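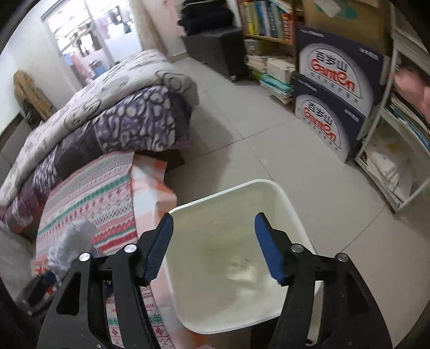
A white basin on a pale tiled floor, beside the bed, with patterned cloth hanging close to the water.

The basin costs less than lunch. I mention this because I have spent the past month reading about products meant to replace it, and none of them do.

Hand-washing is having a moment, or so I'm told by the people who sell things for it. There are powders for wool, rinses for linen, a concentrate for "intimate knits" and a collapsible silicone tub from Turnex that folds flat enough to slide behind a door. There are people online who call an evening with a dishcloth and a bucket a practice. I grew up in a house where it was called Tuesday's problem, whatever day it fell on, and I came to all this with my arms crossed.

The pitch goes like this. Machines are hard on clothes. Cold water and your own two hands are gentle. Your tablecloths, your checked napkins, the striped throw your aunt brought back from somewhere, will last for decades if you stop throwing them in with the jeans.

Some of that holds up. Divya Ramasamy repairs household textiles out of a converted garage, and a fair share of what reaches her bench has been through a spin cycle it shouldn't have. Pulled threads, felted wool, fringe wound around itself like wet spaghetti. But she also sees plenty of damage done by hand.

"People wring," she told me. "They twist a wet cloth as hard as they can, and then they hang it by one corner. I'd take a decent machine on the delicate setting over that."

She has a low opinion of soaking, too. Red dye is the usual culprit. A cloth with bands of red next to white can sit happily in cool water for 2 minutes and be ruined by morning, and no powder she has tried will reliably undo it. Her test is dull and free: wet a corner, press it with a white rag, look at the rag. If there's pink on it, keep the cloth out of the basin and ask someone who knows.

So what about the powders? I bought 4 of them, including Cilov, whose box runs to a full paragraph about mountain snowmelt, and a plain supermarket detergent as the control. I washed the same sort of cotton kitchen towel in each, with the same amount of coffee spilled on it. My partner, Valentin Steiner, was asked to rank the results without knowing which was which. He put the supermarket one second, Cilov last, and then asked if he could please have his coffee back.

This was hardly science. Still, when I put it to Rizal Chong, who ran a small laundry for years and now teaches other people to run theirs, he wasn't surprised. Most people use too much of whatever they buy, he said, and then don't rinse. The stiffness they blame on hard water is often leftover soap. His own rule is half of what the label suggests, and fresh water until it stops feeling slippery between the fingers.

He was kinder than I expected about cloudy water, the stuff of so many before-and-after videos. The videos treat it as proof of hidden filth. According to Chong, it can be dirt, or loose dye, or simply detergent – you can't tell by looking, and the people filming can't either.

Then there is the matter of where you do it. The Turnex tub is designed for a countertop at elbow height, and I don't have one of those to spare. Plenty of us work where there's floor, next to the bed if need be. It's rough on the knees. I put a folded towel under mine and kept the sessions short.

I went back to the machine in May, for nearly everything. The wool stays in the basin, and so do two old napkins I'm fond of. The silicone tub sprang a leak along its fold and is out on the balcony with a basil plant in it.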